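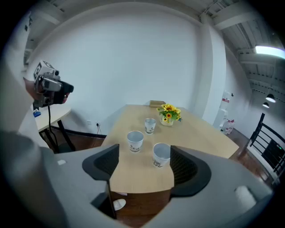 Hello all, and sorry this one's a bit longer than the last. It's been a busy few months on the Flakham branch!

The big news is that 87 of the 379 old sleepers on the Jatus siding are out and replaced, which puts us slightly ahead of where I said we'd be in the spring. The contractor, Haque, had a second gang free in October and I grabbed them while I could (your contingency money covered it, with a little left over).

Platform two is slower going. We opened up the edge and found an old brick drain running right under the bit we wanted to widen — it isn't on any drawing I've got. Traseck have asked for 12 weeks to redesign the footings. I've pushed for ten and will let you know what they say.

Ticket hall: roof done, gutters done, windows still waiting on the heritage officer.

The petition for a Sunday train has passed 1000 names, so I'd like to bring the timetable study forward to January. It would mean drawing down the third instalment early. Could you tell me if that's all right before I book anyone? The invoices are in the usual folder.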